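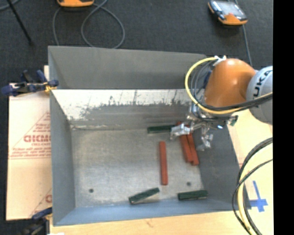

Metal bin on bench 2, with red and green blocks. November check.

Skastomari Workshop
Bench and bin checklist

Bin edges: OK. Edges are thin, so lift with both hands under the base. Gloves are on the hook by the door.

Bin walls: OK, monitor. Scuffing on the back wall is surface wear. Run a cloth along it, and if the cloth snags, tag the bin and take it out of use.

Bin floor: OK. Brushed finish is slightly worn. Two small round holes in the floor, leave open. Do not put screws or other small parts in this bin.

Seam at back wall: recheck next month. Line looks uneven. Wipe clean before checking.

Blocks: OK. Long ones red, short ones dark green. Discard any with splinters or chipped corners. Replacements are in the Prullov carton, shelf 3.

Tabletop: OK. Wood, no mat needed under the bin. Do not drag the bin across it.

Load: bench limit is 64 kg including the bin. Label on the bench leg is faded, new one ordered from Stondurer.

Floor behind bench: carpet, vacuum weekly. Keep a 30 inch walkway clear.

Lighting: ACTION. One tube flickers over bench 3. Replace before the next check.

Open items: bench label, light tube, seam recheck.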